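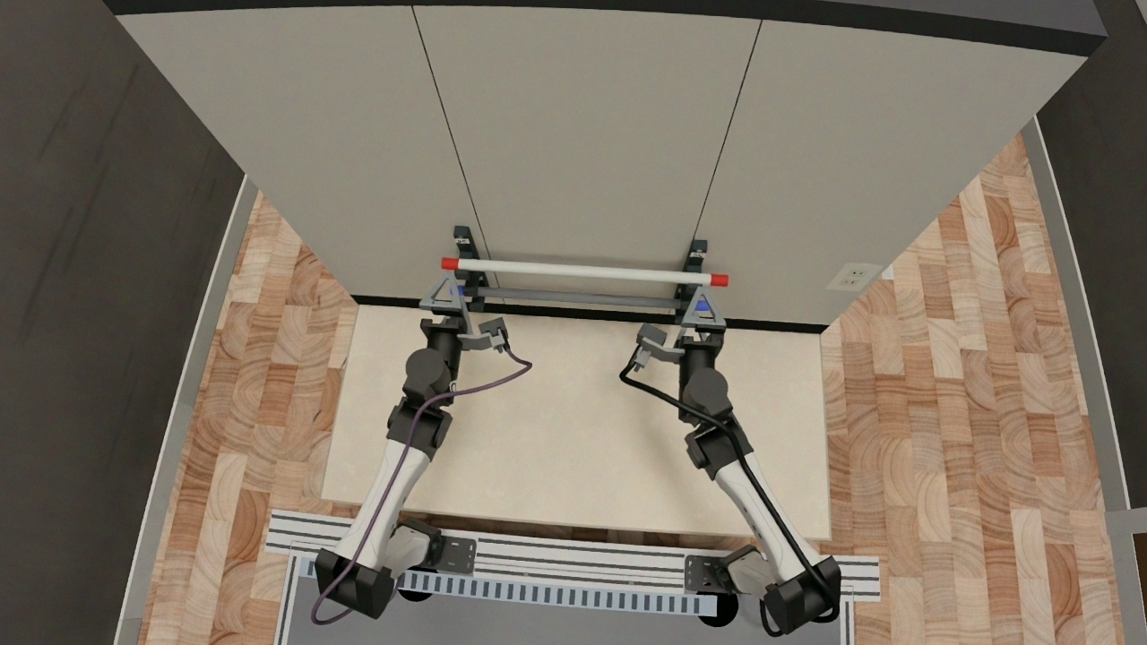

Claveck is an evaluation package for two-arm manipulation policies, built around replaying real trials in a matched simulation. The user supplies a trained policy and a scanned workcell, and the package returns a success estimate without running the hardware. I tested it on rod placement, a task in which both arms have to agree on height and timing. The front view shows the difficulty plainly enough: the white rod with the red caps extends past both brackets, and each gripper has to come up beneath its own half of it. A height error on one side tilts the rod, and a tilted rod does not seat.

By Nahom Endale
April

Home | Reviews | Simulation | Hardware | Methods | Archive

What the package does

The method has three stages. The workcell is scanned and rebuilt with its textures. Joint friction and gripper compliance are then fitted from short recorded motions. Finally the policy runs closed loop on rendered camera images, and the outcome is scored by contact state. The fitting stage is the part that sets Claveck apart from Espinoza, the package I used before it. Espinoza asks for friction values by hand and offers defaults that suit one arm model.

Installation took most of a morning. The documentation assumes a particular driver version and mentions it only in the release notes.

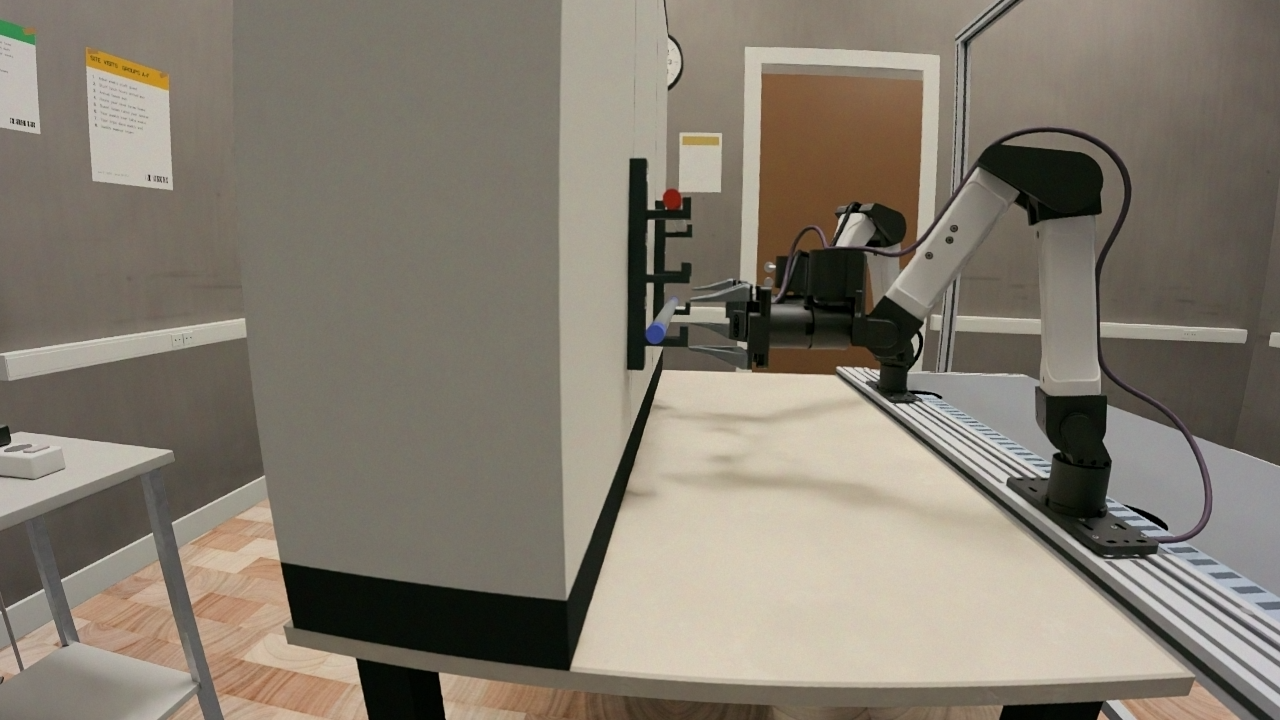
Page last changed: April, by N. Endale

The side camera is the more useful of the two viewpoints. From the front, depth between fingers and hooks is hard to judge. From the side, the red rod end on the upper hook and the blue one lower down separate clearly, and the distance from fingertips to rack can be read directly. I recommend leaving both cameras on. Rendering cost rises by 8 percent, and failures are much easier to classify.

Rendering quality is good. The wall notices, the door and the floor pattern all carry over from the scan, which matters for a policy trained on real images. Shadows are soft and plausible. Cables are modeled, but they do not collide with the arms by default. The setting to change this is in the scene file and has no entry in the interface.

Agreement with hardware

I ran 40 paired trials at the Nilville cell, each with the same starting pose on hardware and in Claveck. The two outcomes matched in 34. The mismatches were all of one type: the simulated rod slid on a hook lip where the real one caught. I attribute this to the contact model, which treats the upturned hook tips as smooth. Raising the friction on the tips removed some mismatches and introduced others, so I left it at the fitted value.

The ranking of policies was more stable than the individual outcomes. Two checkpoints that differed clearly on hardware differed in the same direction in simulation. For choosing which checkpoint to carry to the real cell, that is sufficient. For reporting an absolute success rate, it is not. 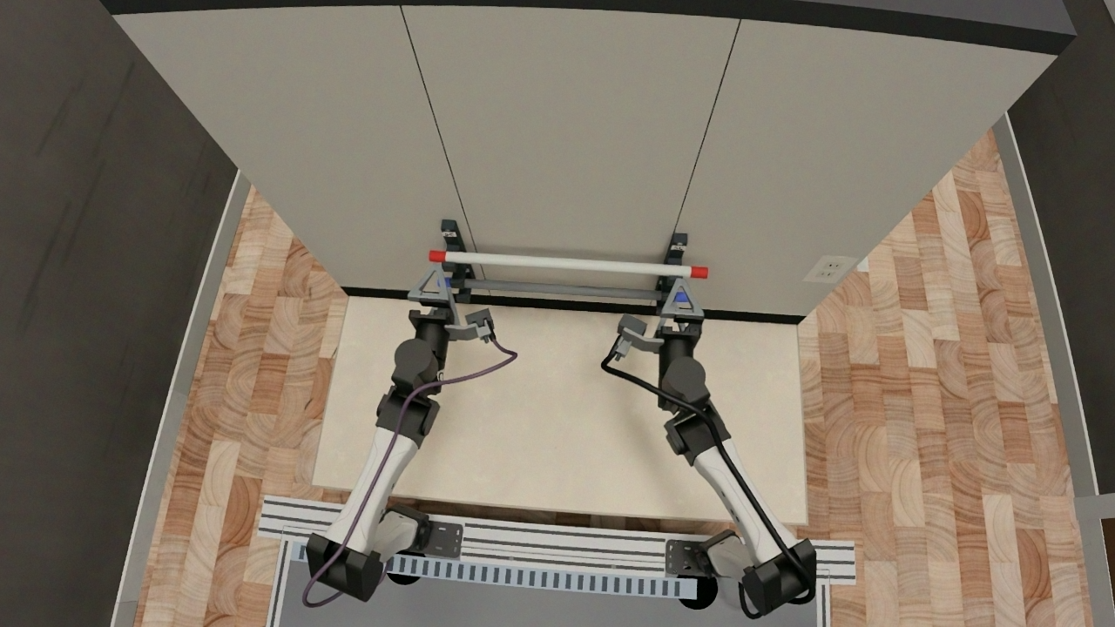
Front camera: both arms extended toward the rack, rod on the dark brackets.

Logging is thorough. Joint states, contact forces and images are written to one file per trial, and the viewer steps through them in sync. The scoring script is less satisfactory. It reports only a final state, so a rod that is lifted cleanly and then dropped scores the same as one that was never touched. I wrote a partial-credit scorer on top of the contact log. It should have been included.

Goltitz, the companion tool for scene scanning, is sold separately. Claveck accepts other scans, but the scale must then be corrected manually.
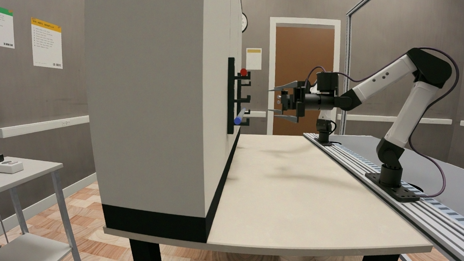
Can Claveck replace hardware evaluation?
It can replace most of the comparisons made during development. Final figures should still come from the real cell, with the simulated result reported beside them.

Recommended for groups that already have a working two-arm cell and many checkpoints to compare. A group with a single policy will spend longer on the scan than it saves.

Comments

tmarrow: Did you refit friction after changing gripper pads? We saw a large shift when we skipped that.

N. Endale: Yes, the pads were changed once before the paired trials, and I refit then. The fit does not transfer between pad types.

lowgain: The cable collision setting also slows the solver. Worth checking your step time before a long batch.

kp_bench: Would like to see the partial-credit scorer posted.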